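Reading time: 4 minutes

5. Recording a session with the hand gripper

Read this section before your first session at the table. It assumes that you have fitted the fingers (section 3) and that the battery is charged (section 4). Club members in their first term should work in pairs, one on the gripper and one on the laptop.

5.1 Setting up the table

1. Clear the white table of everything that is not on the task card. Bags and coats go on the hooks by the door.

2. Take the task card for the session. The tray tasks are cards T1 to T6. Start with T1 if you have not recorded before.

3. Put the tray flat on the table. Turn it a little differently for each take. If every take has the tray square to the table edge, the model learns that position and very little else.

4. Check that the tray does not rock. If it does, wipe the table and the underside of the tray and try again.

5. Draw the blinds if there is direct sun on the table. Shiny surfaces are difficult in strong light.

Note: The tray stays on the table between takes. Do not lift it back to the start position with the gripper while recording. Stop the take first and move it by hand.

5.2 Starting a take

1. Switch on the gripper and wait for the green light. This can take up to 20 seconds.

2. On the laptop, open Brivelus and choose New take. Type the card number and your initials. Leave the other boxes as they are.

3. Squeeze the trigger fully and let it go, twice. The bar on the screen should move from one end to the other. If it stops short, go back to section 3.4 and set the finger travel again.

4. Hold the gripper above the table with both fingers in view and the rim of the tray between them. Keep still while the laptop counts down.

5. Press Record. The person on the laptop says "go". 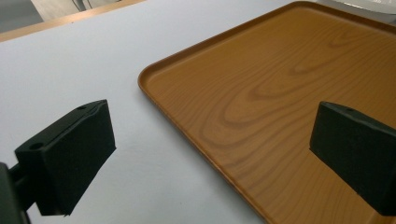 Fig. 5.1 Fingers open, with the tray rim passing between them.

6. Bring the fingers down on either side of the rim at a steady speed. One finger goes inside the tray and one outside. Move your whole arm and keep the wrist as straight as you can.

7. Close the fingers gently. Stop squeezing as soon as they meet the rim – extra force only pushes the tray along the table.

8. Carry out the movement on the card. For T1, slide the tray one hand's width towards you. For T2, turn it about its near corner.

9. Open the fingers fully, lift clear of the tray and hold still again. The person on the laptop presses Stop.

CAUTION: Keep your free hand away from the fingers while the trigger is being squeezed. They can pinch.

CAUTION: Never pull on the gripper cable to free it. Stop the take, put the gripper down and unhook the cable by hand.

5.3 Keeping or rejecting a take

Play the take back before you start another. Keep it if the fingers can be seen throughout and the movement matches the card. A slow or clumsy take is still useful and should be kept. Reject it if the tray was touched by a hand, if the picture freezes, or if the card number is wrong.

Rejected takes go into the Reject folder. Please don't delete them. Smaranda Stanciu goes through the folder at the end of each month and has rescued a good many that way.

The club set held 3,713 takes when this version was written, of which 325 are tray takes. Only 163 of those use card T2, so choose T2 if you have no preference.

5.4 If something goes wrong

The green light does not come on: charge the battery for ten minutes and try again.

The fingers slip off the rim: clean the inner faces with a dry cloth. Do not use spray cleaner on them.

Brivelus says "No device": unplug the cable at the laptop end, wait, and plug it back in. Use the left-hand socket. The right-hand one is loose and is waiting for repair.

The bar on the screen jumps about: write the take number in the log book and carry on with the spare gripper.

5.5 Finishing

1. Close Brivelus before switching off the gripper.

2. Hang the gripper on its bracket with the fingers open.

3. Put the tray and the task card back on the shelf.

4. Sign the log book and enter the number of takes kept.

Section last changed 5 May 2018. Cards T5 and T6 will be replaced in October.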